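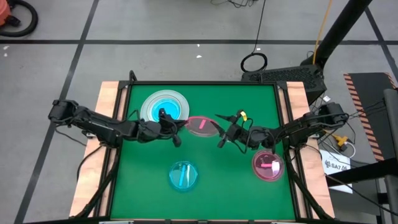
Zirkis, Februar 2022

Häufige Fragen zum Vormachen von Aufgaben

Seit Januar erreichen uns viele Anfragen zum Projekt Isah, in dem zweiarmige Roboter das Sortieren von Dosen und Deckeln durch Fernsteuerung lernen. Die Fragen, die am häufigsten gestellt werden, haben wir auf dieser Seite gesammelt. Sie richtet sich an Betriebe, die eine eigene Aufgabe einbringen möchten, und an alle, die sich als Bediener melden wollen.

Was bedeutet »Vormachen« bei Ihnen genau?
Ein Mensch steuert beide Arme und erledigt damit die Aufgabe. Dabei werden die Gelenkstellungen, die Öffnung der Greifer und die Kamerabilder gespeichert. Ein solcher Durchgang heißt bei uns Demonstration. Aus vielen Demonstrationen derselben Aufgabe wird anschließend ein Modell trainiert, das die Bewegungen ohne Bediener ausführen soll.

Wird der Roboter von Hand geführt oder ferngesteuert?
Beides ist möglich. Beim Führen von Hand fasst der Bediener den Arm an und bewegt ihn durch den Ablauf. Für einfache Wege mit einem Arm reicht das gut aus. Bei Aufgaben mit zwei Armen arbeiten wir mit Fernsteuerung: Der Bediener bewegt ein Paar kleinerer Steuerarme, die Arme am Tisch folgen. So sind auch keine Hände im Kamerabild.

Warum Dosen und Deckel?
Sie sind billig, leicht und trotzdem schwierig. Ein flach liegender Deckel bietet dem Greifer wenig Angriffsfläche. Meist muss eine Seite angehoben werden, bevor der zweite Greifer an den Rand kommt. Durchsichtige Teile wie der rosa und der blaue Deckel auf dem Foto sind zusätzlich für die Kameras unangenehm, weil der Untergrund durchscheint und Reflexe auf der Oberfläche liegen. Wer mit solchen Teilen zurechtkommt, hat mit undurchsichtigen in der Regel weniger Mühe.

Wie viele Demonstrationen braucht eine Aufgabe?
Das hängt davon ab, wie stark die Startlage wechselt. Für die Deckelaufgabe liegen uns 563 verwertbare Durchgänge vor. Eine Aufgabe mit fester Startlage und nur einem Arm kommt mit deutlich weniger aus. Eine verbindliche Zahl nennen wir erst nach dem Probelauf.

Wie lange dauert das?
Für die 563 Durchgänge haben wir fast 32 Stunden am Tisch verbracht, verteilt auf mehrere Bediener. Das Zurücklegen der Teile und die Pausen sind darin enthalten, das Training nicht.

Muss ich programmieren können, um Bediener zu werden?
Nein. Die Einweisung dauert zwei Tage. Am ersten Tag wird nur mit losen Klötzen geübt, am zweiten mit den Teilen der jeweiligen Aufgabe. Ruhige Hände helfen, Erfahrung mit Spielkonsolen eher weniger, als man denkt. Die Einweisung leitet Daiane Frota.

Worauf achten Sie bei einer guten Demonstration?
Auf gleichmäßiges Tempo und klare Griffe. Der Bediener soll nicht suchen und nicht mitten in der Bewegung die Strategie wechseln. Wartezeiten zu Beginn schneiden wir weg. Wartezeiten in der Mitte bleiben erhalten und werden vom Modell leider mitgelernt.

Sind misslungene Durchgänge wertlos?
Nicht unbedingt. Rutscht ein Teil weg und wird danach sauber neu gegriffen, behalten wir die Aufnahme und kennzeichnen sie. Fällt ein Teil vom Tisch, wird abgebrochen und der Durchgang gelöscht. Bitte nicht in den laufenden Arbeitsbereich greifen, um etwas aufzuheben — erst anhalten, dann aufheben.

Wie werden die Teile vor jedem Durchgang angeordnet?
Von Hand und absichtlich unterschiedlich. Lage, Drehung und Reihenfolge wechseln, auch die Farben werden getauscht. Eine Vorlage mit Markierungen verwenden wir nur beim Test, damit Ergebnisse vergleichbar bleiben.

Warum ist die Arbeitsfläche grün?
Auf der einfarbigen Fläche sind die Teile für unsere Kameras gut vom Hintergrund zu trennen. Für Aufgaben aus dem Betrieb kann ein anderer Untergrund aufgelegt werden. Wir empfehlen dann, von Anfang an auf dem späteren Untergrund aufzunehmen.

Können wir unsere eigenen Teile schicken?
Ja. Wir benötigen mindestens fünf Stück je Sorte, gern auch leicht beschädigte. Verpackungen bitte leer und gereinigt liefern. Sehr schwere oder scharfkantige Teile nehmen wir nicht an. Die Anlieferung läuft über die Firma Nenolex, die für uns den Wareneingang übernimmt.

Wem gehören die Aufnahmen?
Aufnahmen mit Ihren Teilen gehören Ihnen. Wir nutzen sie nur dann für andere Projekte, wenn das schriftlich vereinbart ist. Personen werden nicht absichtlich aufgenommen. Ist doch jemand zu erkennen, wird die Stelle vor der Weitergabe entfernt.

Läuft das fertige Modell auch auf anderen Robotern?
In der Regel nicht ohne Weiteres. Andere Greifer oder andere Kamerapositionen verlangen meist zusätzliche Demonstrationen. Mit dem Standort Grurnar, der einen gleich aufgebauten Tisch betreibt, tauschen wir Modelle direkt aus.

Kann man sich die Arbeit ansehen?
Nach Anmeldung ja, in Gruppen bis fünf Personen. Bitte geschlossene Schuhe tragen und lange Haare zusammenbinden.

An wen wende ich mich?
Anfragen zu neuen Aufgaben und Besuchsterminen beantwortet Pauline Haslam. Geben Sie bitte gleich an, welche Teile bewegt werden sollen und ob dafür ein Arm oder beide nötig sind.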